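How Does a Robot Practice?

Hi! I'm Austra Krūmiņa, and I write software for robot arms. When I tell kids that, they usually ask if I build the arms too. Nope! I write the instructions that help an arm decide where to go and when to close its fingers. My desk has a computer, a plant and far too many pens.

Think about learning to catch a ball. You missed a lot at first, right? Then your brain changed things a little each time, until your hands got there when the ball did. A robot can learn by trying things too. The trouble is that a real arm is slow and heavy, and if it bumps into a table hard enough, something breaks.

So we let it practice inside a computer first. We call this a simulation, and it works a lot like a video game. Our simulator is called Braltitz (my friend Remzi Dağdelen picked the name, and he won't say what it means). In Braltitz we make a pretend arm and a pretend room, and then the software plays. One night it played 2000 rounds while I was asleep!

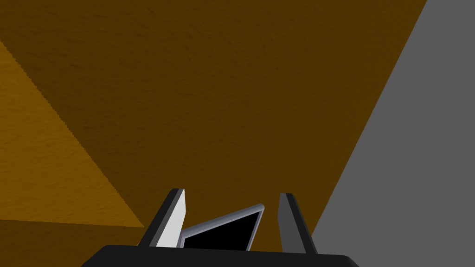 A pretend gripper in a pretend world, with its fingers open.

Look how bumpy the brown part seems, and how smooth the gray part is. A computer drew both of them. You and I can tell the two apart right away, but to a robot, a picture starts out as a big pile of numbers. Every tiny dot has numbers that say what color it is. The part of my program that turns those numbers into "there's an edge over there" is called perception. That's a fancy word for noticing things.

Next comes planning. The program thinks up a path for the arm – up a bit, over a bit, slow down – and checks that it won't hit anything on the way. The last part is control, and that one sends little messages to the motors many times every second so the arm stays on its path. In Braltitz the motors are pretend too, but the messages look the same.

Does it always go well? Oh no. In round 1256 our pretend arm tried to go straight through a wall! I found the mistake the next morning. I had typed a minus sign where a plus sign should have been.

Try it at home: ask a friend to close their eyes, then guide their hand to a spoon on the table using only words like "left," "forward" and "stop." Can you do it in 3 instructions? Now you're the planner!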